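会社案内
事業紹介 | 設備と保守 | 沿革 | アクセス

設備と保守について

株式会社Nisowは、把持作業の計測とロボットハンドの保守を専門とする会社です。研究機関および機器メーカーからの委託を受け、手持ち式グリッパーを用いた作業データの収集、治具の設計、計測セルの立ち上げと維持管理を行っております。本ページでは、当社の主力設備である計測セル「Plumham」を例に、日々の段取りと保守の方針をご説明いたします。

計測セル「Plumham」の概要

Plumhamは、家庭や事務所で日常的に行われる動作を対象とした計測セルです。小型冷蔵庫の扉の開閉、食品や皿の出し入れといった作業を、手持ち式グリッパーを持った作業者が行い、その際の手先の位置と指の開きを記録いたします。セルは壁で囲わず、社員が普段使用している共用スペースの一角に設けております。照明や人の往来がある環境で得た記録を必要とされるお客様が多く、開設当初からこの形を採用してまいりました。

小型冷蔵庫は円形の卓に載せ、作業者が周囲のどの方向からも近づけるようにしております。卓の位置は床面の基準点から割り出し、移動した場合には必ず測り直します。冷蔵庫の向きについても同様で、扉を開いた状態で作業者の立ち位置と干渉しないことを確認したうえで固定いたします。

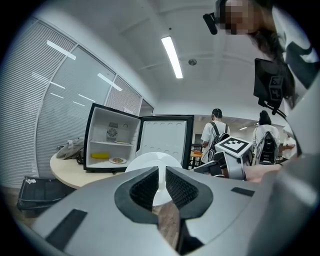 段取りの手順は、社内文書「Cao手順書」に定めております。作業当日は、はじめにグリッパー本体の外観を点検し、指の開閉に引っ掛かりがないことを手動で確かめます。続いて位置認識用マーカーの汚れと浮きを調べ、認識率が基準を下回るものは貼り替えます。ケーブル類は足元を横切る経路を極力避け、やむを得ず床に通す場合は作業者全員に位置を周知いたします。

庫内に置く物品の種類と配置は、依頼内容ごとに配置表として作成し、お客様の承認をいただいてから計測に入ります。配置表には棚の高さ、皿の向き、食品の左右の別までを記載いたします。計測の途中で配置を変更した場合は、変更前の記録と混同しないよう、記録番号を改めて取り直す規則としております。

指先部品の管理

手持ち式グリッパーにおいて最も消耗の早い部位は、対象物に直接触れる指先です。当社では開閉3000回を目安として指先部品を点検し、摩耗、裂け、接着部の剥離のいずれかが認められた場合は、回数にかかわらず交換いたします。交換は左右を一組として行います。片側のみを新品とした場合、閉じたときの中心がずれ、薄い皿や細長い物品の把持に影響が生じるためです。

交換後は、校正用の治具を把持させて指の開き量を測定し、表示値との差が許容範囲に収まるまで調整を繰り返します。調整が終わった個体には点検票を添付し、計測担当と保守担当の双方が署名するまでは計測に使用いたしません。取り外した部品は廃棄せず一定期間保管し、お客様からのお問い合わせに応じて摩耗の状態をご確認いただけるようにしております。

定期保守

日常点検のほか、14日ごとにセル全体の定期保守を実施しております。主な内容は次のとおりです。

グリッパー外装の清掃および締結部の増し締め
通気口のほこりの除去
指の駆動部の動作確認と給脂
マーカーの平面度の確認
冷蔵庫扉の蝶番および卓の水平の確認
ケーブル被覆および接続端子の点検
基準点に対する座標のずれの測定
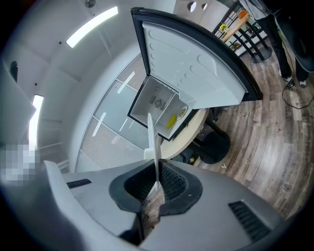
定期保守に要する時間は、通常2時間ほどです。座標のずれが許容値を超えていた場合には、直前の定期保守まで遡って記録を見直し、影響の及ぶ範囲をお客様にご報告いたします。このような見直しは計測の日程に少なからぬ影響を与えますが、納入後に不具合が判明した際のご負担を考え、例外を設けずに実施しております。

扉の蝶番を点検項目に加えたのは、Plumhamの運用開始後のことです。開閉を繰り返すうちに扉の動きがわずかに重くなり、記録された手先の軌跡に初期のものとの差が現れました。原因の特定には日数を要しましたが、以後は冷蔵庫などの対象物も計測機器に準ずるものとして扱い、点検票を備えております。

修理の受付

当社では、自社設備の保守で得た経験をもとに、お客様がお持ちの手持ち式グリッパーの修理および調整も承っております。窓口はSkerton事業所です。お預かりした機器は、受付時に外観と動作を記録し、お見積りをご提示したうえで作業に着手いたします。指先部品の交換と再校正のみの場合は、到着から5営業日以内の返送を原則としております。駆動部や基板に故障がある場合は、部品の手配状況により別途日程をご案内いたします。

ご送付の際は、指を閉じた状態で固定し、指先に荷重がかからないよう梱包をお願いいたします。マーカーを取り外してお送りいただくと、返送後に位置の再調整が必要となりますので、取り付けたままでお送りください。不具合が特定の動作に限って生じる場合は、その動作の内容、発生の頻度、使用中の指先部品の交換時期を書面に記してご同封いただけますと、診断を速やかに進めることができます。

安全と個人情報への配慮

計測セルは共用スペースに設けておりますため、計測の実施中はその旨を周囲に掲示しております。記録に人物が写り込んだ場合は、お客様への納入前に顔の部分を不鮮明にする処理を施し、処理の結果を目視で確認いたします。作業者には事前に計測の目的と記録の利用範囲を説明し、書面による同意を得ております。

見学について

Plumhamの見学は、取引をご検討中の企業および教育機関の皆様を対象に受け付けております。計測の予定によりご案内できない時間帯がございますので、事前に総務部までお問い合わせください。なお、1月に改訂したCao手順書の概要版は、見学時に受付にてお渡ししております。

株式会社Nisow 設備管理部
最終更新 2019年2月1日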